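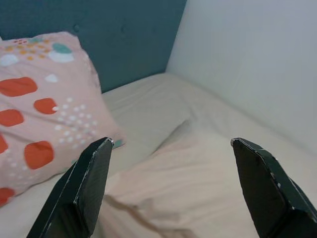
Why would a robot report that it is holding a sheet it has already dropped?
The controller checks motor current alone, and fingers pressing hard against each other draw the same current as fingers pressing on thin cloth.

We learned this the slow way. Over 2,571 grasp attempts on bed linen, Obi logged 27 events in which it carried nothing across the room with great care. We call these phantom grasps. In each one the gripper closed, the current rose past the threshold, the status flag went to HELD, and the arm set off. The cloth stayed on the bed. The Feltlow planner, which believes what it is told, then ran the full folding routine on air and marked the task complete.

Rigid objects had hidden the problem from us. A mug stops the fingers well short of closed, so the position reading gives a miss away. Two layers of cotton do no such thing. At our encoder resolution, a good grasp on a single hem and a clean miss differ by less than the noise, a fact noted in the gripper manual on a page we had all signed as read.

Figure 1. Cloth handling with two arms. The fabric drapes over the black gripper on the right arm; the left arm carries a gray bracket.

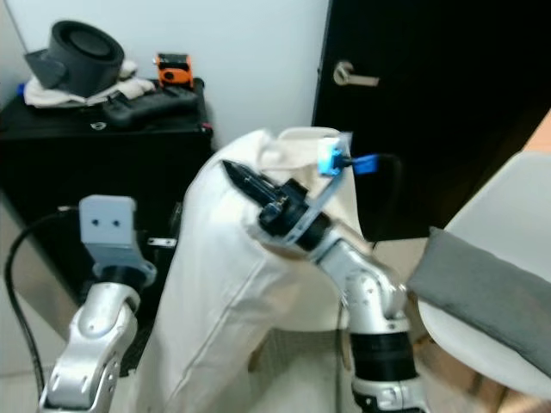
4.2 Phantom Grasps and the Retry Loop

A phantom grasp wastes time and harms nothing. The retry loop was the safety matter. When the Saltholm monitor did catch a miss, it raised the closing force by one step and tried again, with no upper limit beyond the motor's own. Bello Wike stopped one such run by hand on the fourth step, when the fingers had caught a fold of mattress cover and were lifting with conviction. The stop took effect at once. The log entry for the run reads "grasp quality: excellent."

Two changes followed. Closing force is now capped for any task tagged as linen, and a retry must move the grasp point before it may close again. Chiamaka Ajayi also added a lift check: the arm rises, waits 300 ms, and compares wrist load against the empty value. A light pillowcase sits near the bottom of what that sensor can detect, so the check sometimes rejects a perfectly good grasp and puts the cloth back down. We prefer this error. It is at least visible to someone standing in the room.

Phantom grasps on wet fabric were not tested.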